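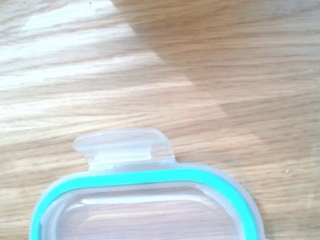
Ticket opened by Murray Bolger, demo floor, Stustadska. Priority: high, open day visitors due July 2018. The lid demo fails on the close step. The arm is supposed to find the locking tab on a food-container lid, line up over it and press it down on the box. On the bench it has been fine. Since we moved the station to the table by the windows it stops at "tab search" and times out after 30 seconds. The wrist view has the tab right in the middle, so the arm is getting to the correct place. The tab is frosted and nearly colorless and the wood grain shows through it, and there is a big patch of sun on the table coming down to the same level as the tab. The turquoise gasket is easy to make out by comparison. Restarting the controller made no difference. Need this running before the first group comes through.

Reply from Vaughan Tuhiwai, Nepia support

Thanks Murray. A few things to check first.

Which version of the Grolta vision package is on the station? It is on the start screen, bottom line.

Is exposure set to auto or fixed?

Does the search fail every time, or only at certain hours?

Please also send the log from the last failed run. The status screen only shows the final error.

Reply from Murray Bolger

Grolta 7. Exposure is fixed, same value we had on the bench. It failed every time this morning. After lunch it got through a few cycles and then timed out again. Log attached. I see "edge score below limit" over and over, then the timeout.

Reply from Vaughan Tuhiwai

The log matches what you describe. The tab search looks for the outer lip of the tab against the table. With fixed exposure the sunny side of the table goes nearly white and the lip drops below the limit. I would not lower the limit. You will get false matches on the grain and the arm will press on bare table.

Try this:

1. Set exposure to auto, with the upper value capped at 375.
2. In the recipe, change the first search from "tab lip" to "gasket color". Teach it again with the lid in its normal start position.
3. Set the tab position as an offset from the gasket. Use the drawing for the Wana lid if you have it, otherwise measure it.
4. Close the blinds on that side if there are any.

Run it at low speed with the press step turned off until the position looks right.

Reply from Murray Bolger

Steps 1 to 3 done. No blinds on that side. Low speed run with press off: found the gasket, moved over the tab, a little too far toward the hinge. Corrected the offset by 4 mm and ran again. Position good. Turned press back on and it closed the lid on the box.

One question. Visitors will be allowed to put the lid down themselves. Will it still find it if they place it at an angle?

Reply from Vaughan Tuhiwai

Small angles are OK. If someone turns it end for end, the search will still find the gasket but the offset will point to the wrong end. Put tape corners on the table and mark the tab side. If it is placed wrong, press Hold, move the lid, then Resume. You don't have to home the arm. Keep visitors behind the line until the light is green.

Reply from Murray Bolger

Tape is down. Ran it through the afternoon with people from the office placing the lid and had no timeouts. One of them put it in backward, Hold and Resume worked as you said. Recipe saved under a new name and the old one kept for the bench. OK to close.

Status: closed. Follow-up: check exposure cap again in September when the station goes back to the bench.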